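Bottle collection changes from July

tedus_lane
Letter came through the door this morning. From July we have to take plastic bottles out of the mixed recycling and put them in a separate clear sack. Collection goes to every second week. Has everyone on the Mulla estate had this?

harvthib
Yes, had mine. 781 homes on the first round, it says, and the rest in autumn. Lids on, labels can stay.

k_wan
Labels can stay? The old leaflet said take them off. I've been peeling them for years.

harvthib
Page 2, halfway down. They come off at the plant.

k_wan
Fair enough. I've started keeping bottles in their own bin indoors and it fills up quicker than I expected. 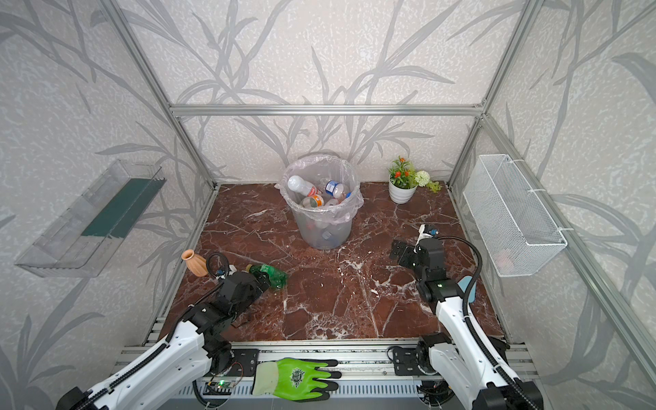
Bottle bin, labels left on. Pink liner for now.

jaxon_s
You'll need to tip them into the clear sack before you put them out. They left 13 bags behind on Larkik Road during the trial -- wrong colour.

tedus_lane
Every second week is no good for a family of 6. Where are we meant to keep it all?

BartVdL
Squash them. We did this at our last place and one sack was plenty.

jaxon_s
Disagree. The letter says don't squash, the sorting machine reads them as card if they're flat.

BartVdL
Mine says "empty and rinse", nothing on squashing. Which page?

jaxon_s
Back page, small print under the Robichaud depot opening times.

BartVdL
Found it. Still think it's daft -- half the sack will be air.

tedus_lane
I've emailed to ask for extra sacks. Will post when I get a reply.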